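Search this site
Search all topics
May

Which order to watch the Vandenberghe films, and is the long version of "Feno" worth it?
Posted by Femke Verschueren in Film and Cinema

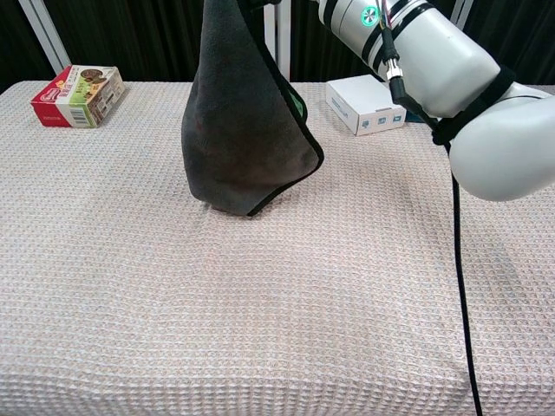

The details of my problem

Hello all. English is my third language, so please excuse me if a sentence is strange.

Our film club wants to show three films by the director Vandenberghe over the coming months. We have chosen "Billton", "Premell" and "Feno". My difficulty is with the order. I have read that they share some characters, but the lists I found do not agree with each other. One list puts "Premell" first because the story happens first. Another one follows the year the films came out and begins with "Billton".

My second doubt is about "Feno". There are two versions, and the long one is very long. Most of our members are patient people, but we must leave the hall at 11 p.m. and the door is locked after that. Is the long version really different, or is it the same film with more landscape?

Please do not tell me the ending of any of them. I have only seen "Billton", and that was many years ago on a small television.

Thank you in advance.

Rianne Goossens
replied in the evening

I have seen all three in a cinema, and two of them more than once, so I will try to give you a complete reply without spoiling.

Start with "Billton". It was made first, and the director did not know yet that he would return to these people. You can feel this, because the film explains everything that you need. "Premell" goes back in time to when the two sisters are still young, and it has several small moments that only work if you already know what became of the house. If you show it first, the audience will still follow the story, but the scene at the ferry will pass with no effect. I have seen this happen with my own brother.

"Feno" must be last. Only one character from the earlier films appears in it, and she comes late.

About the two versions: the short one runs well under two hours and was cut for the distributor. The long one has a whole additional part with the schoolteacher. In my opinion this part is the best acting in the film, and without it his decision in the last half hour looks sudden. It is also slow, I must admit. If you can begin at 7 p.m. with a short introduction and one break, you will be out in time. Please check the running time on your own copy, as the disc and the cinema copy are not exactly equal.

One more practical matter. The subtitles on the older disc of "Premell" are white on a white sky for much of the film. Ask for the restored copy if you can.

Hyun-seo Tak
replied later the same evening

Short version for sure. I fell asleep in the long one.

Marloes De Bruijn
replied at 8:15 a.m.

I agree with Rianne about the order, but less about "Feno". We showed the long version in a hall with 200 seats, and after the break many of them were empty. The people who stayed liked it very much. For a club where everybody knows each other it could go better. Maybe you can let the members vote after they have seen "Premell".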